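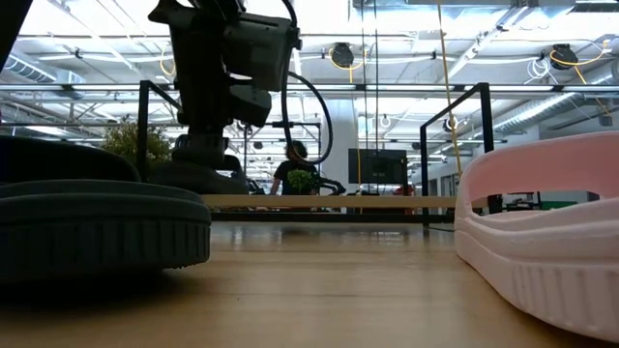
25/10/2019. Abrasion tests on the Pleltex sole foam, second batch. Ran 13 strips on the drum, 251 turns each, same grit paper as before. The softer foam sheds crumbs that clog the paper, so I brushed it down between strips. Ribs wear faster than flat areas. A slipper with vertical ribs along the side of the sole, like the grey-green one and the pink one on the table, should be judged on its underside only -- the side ribs hardly meet the floor. Strip 2 tore at the clamp and is left out. 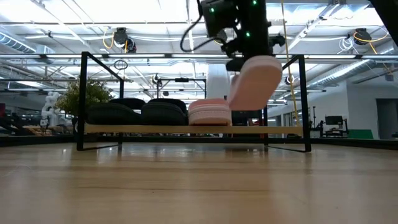
Materials and stock

Kardale sheet is down to one roll. Nandov glue skins over if the lid is left off, so close it. A flat, smooth sole like the pale pink one is easiest to cut test strips from -- ribbed ones need the wider blade. Šimek drum belt slipping again at low speed, tightened it. Next: repeat the set after 20 hours in the warm cabinet, then weigh.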